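## Step 2: Work out what to buy (before you open Zadix)

Okay, so you've measured your room and you know where the bench goes. Now the money part! I did my first order sheet in one evening and regretted it by July, so take your time here.

1. Open the planning sheet and enter the number of stations. Start with one, even if you have the budget for more.
2. Put the hand-held grippers in as pairs. One person runs two at a time, and Listex ships singles by default.
3. Add a line for spare finger pads – 8 per station is what I order now. 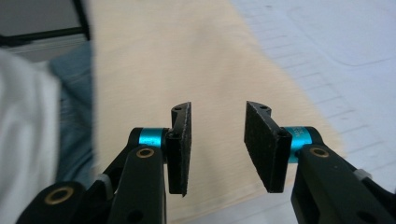
Pads are the line I got wrong. Ákos Halász looked over my sheet and asked where the spares were, and I had put in exactly none (oops). Check which pad your grippers take before you order. Ours are flat black rectangles on brackets, with a cyan collar just under each one, and the Psarras pads I nearly bought are a different shape altogether. Bushings get their own line too, so don't lump them in with the pads.

4. Budget the bench as a bundle: tabletop, mat, frame posts and clips. Priced separately it took me 9 orders to get everything.
5. Add cable. Then add more cable!
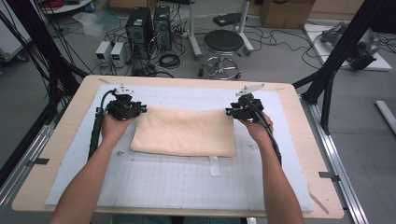 6. Enter lead times. Gulport quoted me 90 days on the posts, so those go in first, and the towels and other cheap stuff can wait until the end.

**Note:** Benvinda Arruda keeps 6 percent of the total back for shipping. I copied her and haven't had to beg for extra money so far.

**Caution:** Don't submit the sheet in Zadix until every line has a part number. It locks on submit, and a locked sheet can only be reopened by whoever signs off on your budget.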